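In Praise of the Basket by the Door

Sânziana Ursu

I own 288 books, one good coat and more baskets than I would admit to my mother, and if the house were flooding I think I'd go for the baskets first. They float, for one thing. But mostly I'd go for them because they are the only storage I have ever owned that I like using.

Let me make the case. A drawer hides things, and a lidded bin hides them better, and by the time you've bought the label maker you have lost your scissors for good. An open basket asks almost nothing of you. You walk past, you drop the thing in, you keep walking. My sister in Hullia has a closet system with over 100 little compartments (she sent me the floor plan, she was so proud) and her keys live on the stove.

When we moved to Bucur Street in January I had one basket unpacked for the first two weeks, and the whole household ran out of it. Mail, batteries, a mitten, the tape. I kept meaning to sort it and I never did, and we found everything! You tip it a little, you stir with one hand, there's the tape.

The shape matters more than people think. I like a rectangle, longer than it is wide, because round ones waste the corners of a shelf, and I like sides that lean outward so the opening is bigger than the bottom. A straight-sided box makes you reach down into a pit. A flared one sort of offers things up. And please, a good thick rim. The rim is where you grab it, forty times a week, and a thin one starts to come apart long before the rest does.
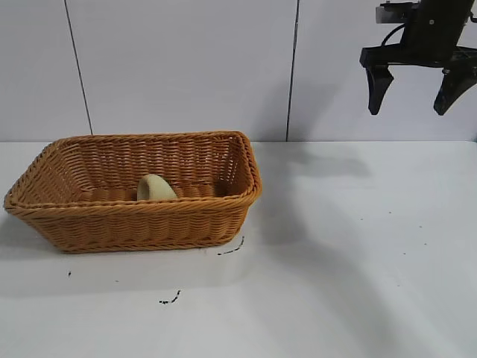

Rounded corners, braided rim, and one pale curved thing showing over the front.

I know the purists will object to synthetic rattan. I used to be one of them. I paid far too much for a willow basket at the Faria market and loved it for a year, and it shed on everything, and it snagged every sweater I put near it. The synthetic ones wipe down with a rag. They come in that lovely honey color too, the one that looks like toast and makes a plain white table look as if somebody lives there. I'll take it.

The other objection is that a basket is only a prettier junk drawer. Well, yes, some weeks. Mine gets emptied out on the table when the pile rises past the rim, and that takes as long as one side of a record. What's left over at the end is usually a part of something, and I put it back in, because the day I throw it out is the day I find what it belongs to.

There's a shop in Tokham that sells storage by the wall, floor to ceiling, and a man there once quoted me 2,000 for a hallway. I went home with a basket under my arm and was so happy on the bus that I missed my stop.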